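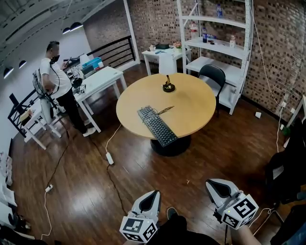 Round table as a desk — who else does this?

pedestal_pete
Original poster
OK, I've gone over to the round side and I need to talk to people who get it. After years of a rectangular desk shoved against a wall, I'm working at a round wooden table with a honey-colored top and a black pedestal base, and I love it so much I've been annoying everyone in my life about it. There's a keyboard on it, a little lamp with a white shade and a gold stem, and that's the whole setup most days. The tablet comes out when I need a screen and goes back in a drawer when I don't.

Things I didn't expect to like: I can turn the keyboard at any angle and nothing looks crooked, because there's no straight edge to be crooked against. I can move my chair around to follow the light. And no legs to bang my knees on!

Things I haven't solved: cables. The table sits out in the middle of the room, so the power strip is on the floor under it and the cord runs up from there. It's fine, it's just not pretty. Ideas very welcome.

mossgreen_ida
YES. Round table person here, five years and counting. Mine is an old Wulell that came from my aunt's kitchen, top is a bit darker than yours sounds. I write, I eat, I do puzzles, I fold laundry on it. Best thing I own.

For the cord, bring it up the pedestal. A pedestal is the best cable guide ever made, you just need Velcro straps in the same color as the base. Black on black, you won't see it from the doorway.

tfenwick
Going to be the grump. I tried this for a winter and went back. A round top steals your elbows. You sit at the curve and there's nothing on either side to rest your forearms on, so you end up perched. By December my shoulders were killing me. Lovely for coffee, bad for typing.

pedestal_pete
Fair, and I did notice that the first week! What fixed it for me was pushing the keyboard farther in, and turning it so it runs kind of diagonal across the table. Then both forearms land on wood. If I keep it right up at the edge I get exactly what you describe.

tfenwick
Diagonal keyboard would drive me up the wall but I'll admit I never tried it.

Remo Bachmann
Size matters a lot for the elbow thing. Smaller than 37 inches across and tfenwick is right, you're perched. Bigger and the curve flattens out enough that you stop noticing. I've refinished a fair number of these and the small bistro ones always come back to me with the front edge rubbed bare, right where people lean.

Pete, what's the finish? If it's oil, put something under the lamp base. A metal base will leave a ring in oiled wood, especially if the room gets damp.

pedestal_pete
Ooh, I think it's oil? It was sold as an Ikau second, $60 with a scratch on the underside, and the seller had no idea. How do I tell?

Remo Bachmann
Drop of water somewhere you don't mind, the underside is perfect. Leave it ten minutes. If it beads up and wipes off clean, you have a lacquer and you can relax. If it soaks in or leaves a dark spot, it's oil or wax. Let the spot dry and it'll fade.

Felt dots for the lamp either way. Green, brown, whatever, just not rubber ones. Rubber can mark both kinds.

quincey_b
Hijacking slightly, what about floors? We have dark reddish planks and I'm torn between a light table and something that matches. My husband says matching. I think it would vanish.

pedestal_pete
Light! Light light light. Mine is on a dark reddish-brown plank floor too and the top practically glows in the afternoon. The black base sort of melts into the floor and the top floats. I'd never have planned it, I just got lucky.

mossgreen_ida
Seconding light. My sister did matching, and she has to turn a lamp on at 3 p.m. to find her mug.

tfenwick
Disagree again, sorry. Dark on dark is restful. Every other room on the internet is pale wood on something. Put a bright lamp on it and it's fine. I have a walnut Prerkov on a mahogany-stained floor and it's my favorite corner of the house.

quincey_b
Well, now my husband has been shown this thread and is very pleased with tfenwick.

nolan_h
Back to cables for a second. Please be careful with a power strip in the open if people walk through there. We had one under a round table in the middle of the den and my dad caught the cord with his foot and the lamp went over. Nothing broke but it was a near thing. Flat cord cover, the kind that's a low ramp, and run it along the shortest path to the wall. Also don't hide the strip under a rug. It needs air.

pedestal_pete
That's a really good point, and I do have a black cord wandering across the floor over there that needs dealing with. It's on the list for this evening.

mossgreen_ida
If you don't want the ramp, go wireless on the keyboard and get a rechargeable lamp, then you hardly need power at the table at all. I did it with a Rattanakul one and it lasts me most of a week.

pedestal_pete
Tempting on the lamp! But I'm attached to my wired keyboard, I like never thinking about batteries. And the cord is thin enough that I've stopped seeing it.

Remo Bachmann
One more thing for anyone buying secondhand: lean on the rim before you pay. Really lean, with your weight on one hand. A pedestal that rocks usually just has a loose bolt where the column meets the plate, and that's two minutes with a wrench. But if the plate has pulled out of the wood, the screw holes are stripped and you're into glue and dowels. Ask to flip it.

quincey_b
Ended up looking at one tonight because of this thread. Leaned on it like Remo said. It rocked! Flipped it, loose bolt. Talked them down a bit and it's in the back of the car. It's light colored. My husband is being gracious.

pedestal_pete
QUINCEY!! Welcome! Tell us how it looks on the floor.

Update from me: water test done, it beaded, so lacquer, phew. Cord strapped up the base in black Velcro — Ida, you're a genius. Ramp is ordered for the rest.

tfenwick
Fine. I turned my keyboard diagonal this morning, on my rectangular desk. Hated it for an hour and have now left it that way.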